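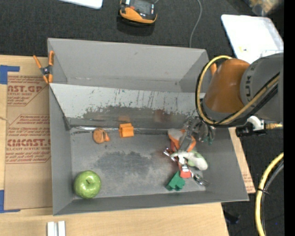 Orange arm reaching into the gray bin.

Pladmont Negotiation Kit, second edition
$175, ships flat in one box
In stock

Hi, and welcome to the kit page! I get a lot of the same emails about this one, so I've tried to put everything in one spot. If you only want the short version: Pladmont is a peace talks simulation for classrooms, clubs and very patient families. Two countries, Prallberg and Hernov, have just signed a ceasefire over the Muli valley, and your group has to turn that one page of paper into a treaty that both parliaments will vote for.

I wrote the first edition after years of teaching world affairs to teenagers and getting tired of the kind of lesson where we read about a border dispute, everyone picks the side with the nicer flag, and the bell rings. I wanted them to sit in the chair and find out how much of a peace deal is boring stuff like who runs the water pumps and what happens to a farmer's deed when the line moves half a mile. (My students fought harder over the pumps than over the capital. I was thrilled.)

What's in the box

A deck of 200 event and demand cards. These cover refugees, prisoners, rail lines, mines, schools, elections, bad newspapers, a very bad radio interview, and so on.
Six role folders: the head of delegation and legal adviser for each country, the outside mediator, and the observer from the valley council.
A 175-page leader's book, spiral bound so it stays open on a desk.
One large cloth map of the Muli valley, and a small paper copy for each role.
The ceasefire text, the draft treaty with its blank articles, and a pad of amendment slips.
A sand timer. It runs a little slow and I've stopped apologizing for it.

How a session goes

The delegations start apart. Each one reads its folder, which has a public position, a private bottom line, and a note from home that usually makes the other two harder to live with. Then the mediator calls the first round and you work through the treaty article by article. Every round turns up a couple of event cards, and those can blow a hole in something you thought you'd settled an hour ago.

The part I'm proudest of is the legal track. In the first edition it was a side sheet and most groups skipped it. Now the legal advisers meet on their own, early, and whatever they write down about maps, past resolutions and property claims is binding on the political talks later. Groups that rush this bit tend to pay for it in the ratification vote - the opposition cards go straight for vague wording.

You can play the whole thing in one long afternoon or split it across class periods. I like it split. People go off and plot between rounds, and you'll hear them at it in the hallway.
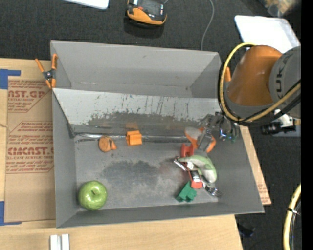 Green apple and orange block in the bin.

Who it's for

I'd say high school and up. Bright middle schoolers can manage if you take out the cards marked with a black corner, which deal with prisoners and missing persons. With more than six people, double up the roles and let each pair argue it out between themselves before they speak. With fewer than six, drop the observer first, then have the mediator's part run by whoever is leading.

You don't need to know any diplomacy. The leader's book has a chapter on what a ceasefire does and doesn't do, one on how borders get drawn on the ground, and a plain-words glossary. I tried hard to keep it fair. Prallberg has done ugly things and so has Hernov, and the folders don't tell you which of them I'd vote for.

What changed from the first edition

The legal track, as above. New ratification rules, much shorter. The cloth map replaces the old folding one that split down the crease. About the old cards: the backs don't match the new ones, so please don't shuffle the two decks together.

If you own the first edition, write to me with your order number and I'll send the upgrade pack details. It has the new cards and the new legal sheets but no map.

Ordering

Schools can pay by purchase order. Spare role folders and amendment pads are sold separately, and the printable slips are free to anyone who has the kit. Returns are fine within a month if the deck is complete - please count it before you mail it back!

The next printing is planned for October, with a Spanish leader's book if I can get the proofreading finished.

Page updated 1/10/20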